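Léxico de Embalagem e Expedição Lovby: ficha de dados

Versão publicada em 28 de janeiro de 2021.

O conjunto reúne termos em português usados em armazéns, balcões de expedição e serviços de devolução, com definição curta, variantes regionais e uma frase de uso por entrada. Foi compilado a partir de formulários internos, guias de remessa e instruções de embalagem cedidos pela Reltdale e pela Vendthorpe. Serve para tradução, revisão de manuais e correção ortográfica em programas de gestão de stocks.

Conteúdo

O ficheiro principal, termos.csv, tem 1,835 entradas. Dessas, 1,634 têm frase de uso revista; as restantes trazem só definição. O ficheiro frases.csv contém 3,000 frases soltas, sem ligação obrigatória a uma entrada. Os números seguem a notação com vírgula nos milhares, igual à dos ficheiros de origem.

Campos de termos.csv

id: identificador numérico, estável entre versões
termo: forma principal, em minúsculas
classe: substantivo, verbo, adjetivo ou locução
variante_pt e variante_br: formas preferidas em Portugal e no Brasil
definicao: texto livre, uma ou duas frases
area: uma das 12 áreas temáticas listadas em areas.txt
revisto: 0 ou 1

Uma entrada típica da área "acondicionamento" é "aba", com a definição "parte dobrável que fecha a caixa". A variante "pala" está registada para Portugal. "Cabo" e "fio" têm entradas separadas, com remissão de uma para a outra.
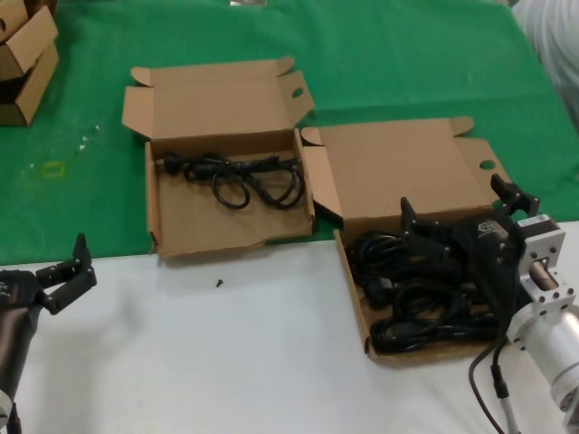 As variantes regionais foram mantidas mesmo quando uma delas é rara. Em "fita-cola" e "fita adesiva", por exemplo, as duas formas aparecem em documentos portugueses, e a segunda é quase a única nos brasileiros. Os estrangeirismos correntes (palete, stock, picking) ficaram na grafia em que foram encontrados. A ortografia segue o Acordo de 1990, exceto nas frases transcritas de formulários mais antigos, que não foram atualizadas.

Recolha e revisão

As frases foram extraídas dos documentos com a ferramenta Strazds e depois lidas uma a uma. Retirámos nomes de clientes, moradas, números de encomenda e matrículas. Frases repetidas só foram eliminadas quando eram idênticas até à pontuação, pelo que ainda há pares muito parecidos. A revisão da área "devoluções" ficou a meio e continua prevista para junho.
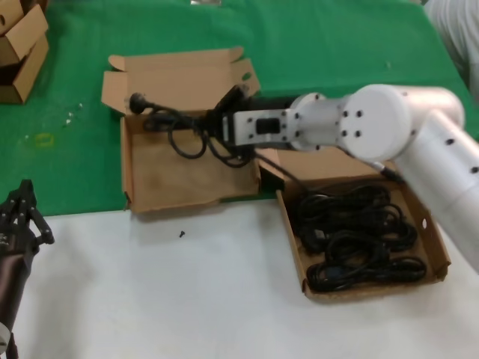
Posso usar só as variantes brasileiras?
Basta filtrar as linhas em que variante_br está preenchida e ignorar a coluna variante_pt. As definições foram escritas em português europeu e não têm versão brasileira.

Problemas conhecidos

A coluna classe tem erros nas locuções verbais, por vezes marcadas como verbo simples.
Algumas definições de "transporte marítimo" usam siglas inglesas sem as desenvolver.
O ficheiro frases.csv usa ponto e vírgula como separador; termos.csv usa vírgula, com aspas nos campos que a contêm.
Os hífenes de fim de linha dos documentos digitalizados nem sempre foram removidos.

Codificação e licença

Todos os ficheiros estão em UTF-8, sem BOM. O conjunto pode ser copiado e alterado, incluindo para fins comerciais, desde que se indique a origem como "Léxico Lovby" e a data da versão. As correções devem indicar o id da entrada, a forma atual e a forma proposta.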